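Old computers find new homes as Brolbridge repair mornings return

If you have an old computer gathering dust under the stairs, or in the loft, or in that cupboard where the Christmas decorations are supposed to live, the people behind the Brolbridge repair mornings would very much like to hear from you before you take it to the tip.

The mornings, which stopped over the summer while the hall roof was being seen to, start again in November, and the organisers have had such a kind response from the town that they are adding a second room. Doors open at ten o'clock, the kettle goes on a little before that, and anyone is welcome to come along with something that has stopped working, or simply with a question they have been meaning to ask.

Since the scheme began, 478 household items have been put right and handed back to their owners. There have been toasters and table lamps, a great many radios, more than one sewing machine and a musical jewellery box that had been silent for years. Computers were a late addition, but they now make up a good share of what comes through the door, and the waiting list for a refurbished one has grown longer than anybody expected.

Simone Holanda, who runs the mornings, said she had been touched by how many people wanted their old machine to go to somebody who could use it. "People feel bad about throwing a computer away, and I think they are right to," she said. "It has had their photographs on it, and their letters, and the children's homework. They want to know it is going somewhere sensible. Quite often there is nothing much the matter with it, either. It wants a good clean and a bit more memory, and off it goes again." 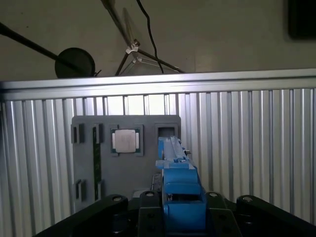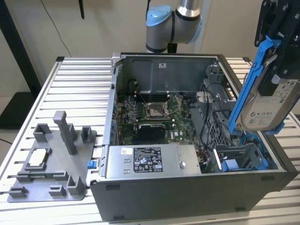
The refurbished computers go to families and students in Brolbridge and in neighbouring Droststead, where the library keeps the list and does the handing over. Nuanchan Petchrat, who looks after the library's study room, said the difference was plain to see each time one went out.

"We had a young woman here who was writing her whole college course on her telephone," she said. "She would come in at four, when the computers are busiest, and wait her turn, and then she would have an hour and have to stop. Now she works at home in the evenings and comes in to see us because she likes to, and that is a lovely thing."

Anyone giving a computer is asked to copy off whatever they want to keep first, and to bring the power lead if they can find it. Every disk is wiped before the machine is passed on, and those who would sooner hold on to theirs can ask for it to be taken out while they have a cup of tea. Desktops and laptops are both useful, as are keyboards and mice. The old, deep sort of monitor can't be taken, I'm afraid, and neither can printers, of which the hall already has more than it knows what to do with.

Kyung-tae Son brought in his late father's desktop last winter and has hardly missed a morning since. "I only meant to drop it off," he said. "Then somebody asked if I wanted to see inside it, and I stayed until they were stacking the chairs. I can change a fan now, and I have even done my sister's laptop, though she did hover over me the whole time."

There will be 2 changes that regular visitors should know about. The first is that sewing and clothes mending move into the smaller room at the back, where the light is better – Mal-soon Yoo will be there as before with her button tins, and is always glad of spare thread in any colour. The second is that larger items now need to be booked in beforehand, after a morning in the spring when three tumble dryers arrived at once and the corridor could not be used until lunchtime.

There is no charge for a repair, though a tin is left by the door for those who wish to put something in it. The last appeal brought in £586, which has gone on screwdrivers, replacement plugs and a proper trolley, so that nobody need carry a television up the ramp in their arms again.

Bookings for larger items can be made at the hall or at Droststead library during opening hours. Cake is provided, and offers of more cake are warmly received.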